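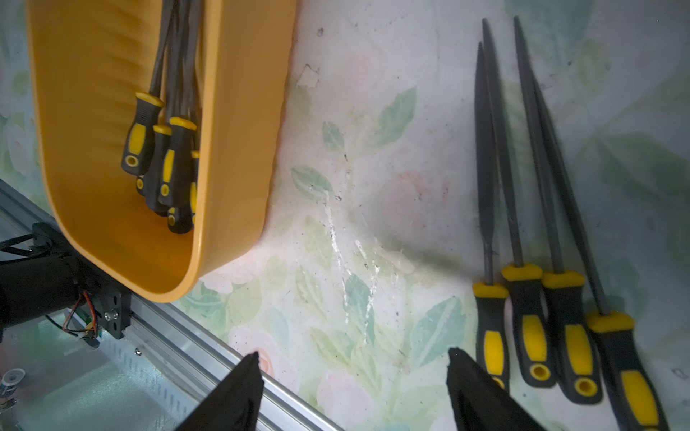 One reader in Gindbridge wrote that every episode of her series had recorded twice, once from the first showing and once from the late-night repeat, and that the box was full before the finale. The settings in this section prevent that. They apply to the Wan recorder with software version 2 or later.

Section 4. Recording a Series

4.1 Before you start

Make sure the recorder has been connected to the internet at least once and that the program guide has finished loading. A full guide covers 20 days. If the guide shows gray blocks in place of program titles, leave the recorder switched on overnight and check again.

You will need:
The remote control
Your four-digit household PIN, if you set one in Section 2
At least 39 hours of free space for a typical season in high definition

To check free space, press MENU, choose Storage, and read the figure next to Available. The figure is given in hours of high-definition recording. Standard-definition programs take up less.

4.2 Setting the time zone

Series are often advertised with two air times, one for the East Coast and one for the West. The recorder follows the time listed for your own zone. If the zone is wrong, recordings will start early or late by a whole number of hours.

1. Press MENU.
2. Choose Settings, then Clock and Region.
3. Enter your ZIP code with the number keys and press OK.
4. Check that the time in the upper right corner of the screen matches your local time.
5. Press BACK twice to return to live TV.

Note: Some channels are offered in both an East and a West feed. These appear in the guide as two separate channels. Pick the feed you want before you set up the series. The recorder does not move a series from one feed to the other.

4.3 Recording a new series

1. Press GUIDE.
2. Move to any episode of the series. It does not have to be the first one.
3. Press the red button once to record that episode only. Press it a second time to record the series. A stacked red symbol appears next to the title.
4. Choose New Episodes Only or All Episodes.
5. Set Repeat Showings to Skip.
6. Press OK to save.

If the series has not started yet, it may not be in the guide. Use Search instead:

1. Press SEARCH and type the first few letters of the title.
2. Choose the title from the list. Upcoming titles are marked Soon.
3. Press the red button twice.
4. Follow steps 4 to 6 above.

The recorder will hold the request until the first episode is listed. You do not need to enter a date.

Caution: New Episodes Only depends on information sent by the channel. When a channel leaves out the original air date, the recorder treats the episode as new. Set Repeat Showings to Skip as well, so that an episode already saved is not saved again.

4.4 When the same episode airs twice in one night

Many channels show a premiere in the evening and repeat it after midnight. With Repeat Showings set to Skip, the recorder takes the first showing and ignores the second, unless the first was interrupted. If the first recording is incomplete, the second is made automatically and the incomplete one is deleted the next day.

A showing that starts at 12:00 a.m. belongs to the new calendar day. An episode advertised for "Sunday at midnight" can be listed in the guide under Sunday or under Monday, depending on what the channel means by it. Check the guide entry itself before setting a single recording by hand.

4.5 Start and end padding

Live events often push the following program back. Padding adds time to each end of a recording.

1. Press MENU and choose Series Manager.
2. Select the series and press OK.
3. Choose Padding.
4. Set Start Early and Stop Late. The longest setting for either is 20 minutes.
5. Press OK.

Note: Padding counts as recording time. If two padded recordings overlap on different channels, both tuners will be in use and you will not be able to watch a third channel until one of them finishes.

4.6 Conflicts

The recorder has 2 tuners. If three programs are set for the same time, a conflict message appears on the screen and stays there until you respond.

To settle a conflict:

1. Press OK on the message.
2. Highlight the program you want to drop.
3. Press the red button. The recorder looks for another showing of that program and, if it finds one, sets it for you.

If you do not respond, the recorder uses the order shown in Series Manager. The series at the top of the list is recorded first. To change the order, highlight a series and press the yellow button, move it up or down with the arrow keys, and press OK.

4.7 Watching on demand instead

Some series are placed on demand before they air. If an episode is available this way, a small arrow appears next to its title in the guide. Press OK on the title and choose Watch Now. On-demand episodes are streamed and do not use storage space — but they can be withdrawn by the channel, often at the end of the season. An episode you want to keep should be recorded.

4.8 Keeping and deleting episodes

Each series has its own Keep setting, found in Series Manager:

Keep Until Full. The oldest episode is deleted when space runs out. This is the factory setting.
Keep Until I Delete. Nothing in the series is removed without your say.
Keep Latest Five. A sixth episode replaces the oldest.

Caution: If every series is set to Keep Until I Delete, new recordings will stop when the drive is full. A warning is shown when less than 2 hours remain.

4.9 Messages

Code 721: The guide information for this channel is out of date. Press MENU, choose Guide, then Update Now. The update takes about 20 minutes. Recordings already in progress are not affected.

Code 39: The channel is not part of your subscription. Contact your TV provider.

Customers served from the Hornarthorpe and Sterkutcombe relay sites should run a channel scan before using this section, as several channel numbers there change in June. Series set up under an old number have to be deleted and entered again. The steps for a channel scan are in Section 3.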